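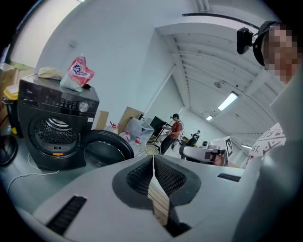
Figura 6.1. Zona de lavado con lavadora de carga frontal, puerta abierta y detergente en bolsa sobre la máquina.

Capítulo 6
El lavado de la ropa en casa

Melquiades Zavala - agosto

La lavadora de carga frontal consta de un tambor de metal perforado que gira sobre un eje horizontal. La ropa sube con el giro y cae de nuevo sobre el agua, y esa caída repetida hace la mayor parte del trabajo. La puerta redonda cierra contra una junta de goma, que conviene secar con un paño al terminar cada ciclo.

En este capítulo se estudian la carga, la dosis de detergente y el orden del espacio de lavado. Al final se proponen 8 ejercicios prácticos.

6.1 Antes de cargar

Revise los bolsillos y separe la ropa por color y tejido. El tambor no debe llenarse del todo: deje libre un espacio de 15 centímetros en la parte superior. Para una carga media de ropa poco sucia bastan 80 gramos de detergente en polvo - salvo que el envase indique otra cantidad.

6.2 El espacio alrededor

Muchas zonas de lavado sirven también de almacén. En la figura 6.1 hay cajas de cartón y garrafas de plástico con tapa roja detrás de la máquina, y un cable blanco en el suelo delante de ella. Los cables deben recogerse junto a la pared. El detergente se guarda cerrado y en alto, fuera del alcance de los niños.

Compartido 15 veces - 6 comentarios
© Ediciones Judmont - Contacto - Volver arriba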